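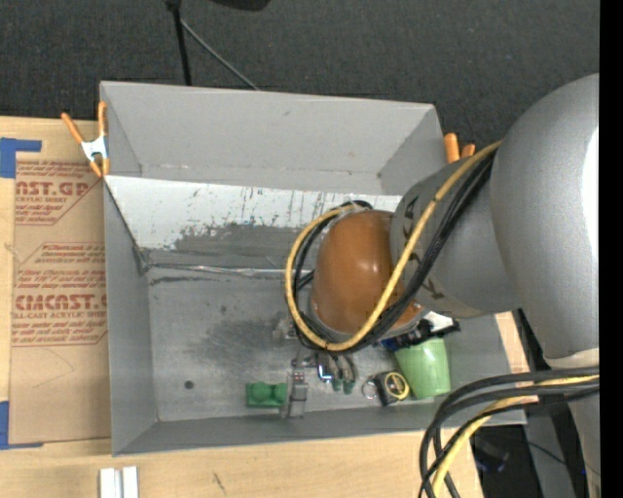 Bac métallique

Un bac métallique est un récipient ouvert, généralement de forme rectangulaire, employé pour le stockage, le tri ou le transport de pièces et de matières. Le terme recouvre des objets de dimensions très diverses, du petit bac d'établi au conteneur manié au chariot élévateur.

Fabrication

La plupart des bacs sont obtenus par pliage d'une tôle d'acier, dont les angles sont ensuite soudés par points ou agrafés. L'emboutissage, qui donne une cuve sans joint, est réservé aux modèles de faible profondeur. L'aluminium est retenu lorsque le poids compte, l'acier inoxydable dans l'alimentaire et les laboratoires. Une paroi inclinée facilite la prise des pièces et le vidage – on parle alors de bac à bec ou de bac à pan coupé.

Revêtement et usure

L'acier ordinaire est protégé par galvanisation ou par peinture. La peinture en poudre, cuite au four, résiste mieux aux chocs que les laques liquides, mais elle s'use par frottement. Les fonds et les bas de pente, où glissent les pièces, perdent en général leur couche de finition en premier. Le métal mis à nu prend une teinte grise et peut rouiller en milieu humide. Les retouches se font après ponçage et dégraissage.

Histoire

L'usage de bacs en tôle se répand dans les ateliers avec la production en série. À Skanamstead, la fabrique Živković en livrait plus de 285 par semaine aux conserveries de la région, en deux profondeurs. Son contremaître, Senad Matić, y introduisit le bord roulé, moins coupant pour les mains. La maison Jonlow reprit ce profil et l'étendit à une gamme de cinq formats empilables, dont le plus grand supportait une charge de 40 kg.

Le plastique injecté a ensuite remplacé la tôle dans de nombreux emplois. Le métal se maintient pour les pièces chaudes, grasses ou tranchantes.

Collections

Le musée des métiers de Cedon conserve une série de bacs d'atelier, réunie par Todor Stoyanova. La salle est ouverte le jeudi et sur rendez-vous.

Voir aussi

Tôlerie
Galvanisation
Manutention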